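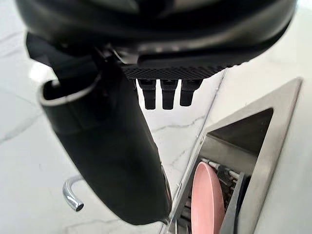

The Gripper Comes to the Dish Counter: Pictures and Notes from the Brarnton Kitchen

Welcome, and thank you for stopping by! For those who don't know us, the Brarnton is a guest house with a kitchen of its own, and we cook breakfast and lunch for whoever is staying and for a good many people who simply walk in off the street. Since April we have had a robot arm working with us at the dish counter. So many guests have asked after it (and so many of our own families, who hear about it over supper whether they want to or not) that it seemed only right to give it a page.

The kitchen has a crew of four, and I have been one of them for longer than I like to admit. I wrote the words. If anything in them sounds too fond of the kitchen, please put it down to that.

At the counter

The big black gripper over the marble, with the faucet on one side and the rack in its steel-edged opening on the other. One pink plate is standing on edge in the rack, and those three little rubber pegs are hanging down from the underside of the hand.

The pink plates are our favorites, I should say. They came with the house, they match nothing, and every new cook suggests replacing them and then is talked out of it by lunchtime. When the arm was being set up, Deepak Joshi, our kitchen lead, insisted that it learn on the pink ones first. His thinking was that we would all be watching very closely if those were the plates at stake, and we certainly were! I held my breath so long on the first morning that I had to go and sit on the back step.

The marble was another worry. It is lovely to look at, with its gray veins, and quite unforgiving if you set something down too hard. The people from Cinberg, who installed the arm, spent most of a day on how gently it should come down over the counter, and they were very patient with all of us standing there saying "slower, slower."

What the arm does, and what we do

People picture a robot doing the whole of the washing up, and I don't blame them, I did too. Our arm moves plates between the counter and the rack. Scraping is ours. So are the pots, anything with a handle, the good glasses, and the baking trays with cheese burned onto the corners (I would have given that job away gladly). We look over every plate before it goes back on the shelf, and if it isn't clean it goes around again.

It works best when plates arrive one behind the other at a steady pace, and breakfast at a guest house is anything but steady. You get a long quiet spell and then everybody comes down together, the hikers and the wedding party and the gentleman who wants his egg a particular way. In the quiet spell the arm gets on with things. In the rush we still step in, and there is a button for pausing it that has become very shiny from use.

A word about wrists

I'd like to put this part in because it is the real reason we said yes. Lifting plates in and out of a sunken rack doesn't look like much. Do it all morning for years, though, always bending a little to the same side, and you feel it in the wrist and the small of the back. Two of us had been wearing supports to work. I was one, and I had got quite used to waking up at night with a numb hand and shaking it about until it came back to me.

I can't tell you that the arm has cured anybody, and I'm no doctor. I sleep better than I did in the winter. I also spend more of the morning standing up straight, chopping things and talking, and that has done my mood a great deal of good.

The part that was harder

It would be wrong to make out that we were all delighted from the start. When the plan was first read out to us there was a long silence, and then several people spoke at once. Would there be fewer shifts? Who would get the blame for a broken plate? Would the youngest in the kitchen, who always begins on dishes, still have a way in?

Deepak wrote those questions on the back of a menu and pinned it up by the door, and he answered them one at a time over the following weeks, as he found things out. Shifts have stayed as they were, and we have that in writing through to the end of the season. What happens after the season is still being talked over, and I won't pretend to know. Broken plates are written in the book with no name beside them, as they should have been all along.

The question about beginners is the one I still turn over in my mind. Washing dishes is how most of us learned a kitchen. You stand at the sink and you see everything: what comes back uneaten, who is calm and who isn't, how a busy service is put together. We now start new people on the counter beside the arm for a month, scraping and checking, and then they move to vegetables sooner than they used to. They seem happy with it. I do find myself telling them stories from the sink, which they put up with very kindly.

The log sheet

We keep a sheet by the counter because Cinberg asked us to for the first stretch. By the close of lunch on 16th June it showed 2438 plates moved and 16 stops where one of us had to come over and sort something out. Most of the stops were stacking trouble, with a plate leaning on its neighbor, or a spoon left hiding where no spoon ought to be. The spoons are our doing entirely.

The sheet also has a column for remarks, and that has turned into a sort of kitchen diary. "Good morning, all fine." "Paused for birthday cake." "Please, whoever is humming, pick a different song." I hope we go on with it after we're no longer asked to.

Talking to it

We all talk to it. I said I wouldn't, and I was saying good morning to it by the end of the first week. There was a vote on a name, which got rather heated, and the winner was Upadhyay, after a cook who trained half of us and who could put away a stack of plates without making a sound. She came in for lunch in the spring and was taken to see her namesake, and she stood with her arms folded for quite a while and then told us that the rack was too low. She was right, too. It has been raised a little since.

Coming to see us

Several schools and a couple of other kitchens have written to ask if they can visit, and the folks at the Grukholm bakery down the road have already been twice (they brought rolls, so they can come as often as they please). We're glad to have you. Midmorning is best, once breakfast is cleared and before the lunch pans come out. The counter is narrow, so we take small groups through, and we ask everyone to stay behind the yellow line on the floor while the arm is moving. Closed shoes, please, and hair tied back.

If you'd like to come, leave a note at the front desk with your name and the day that suits you, and Deepak will ring you back, usually in the afternoon when things have gone quiet. Do stay for lunch afterward. There is soup every day, and if you ask nicely you may get it on a pink plate, with the bowl on top.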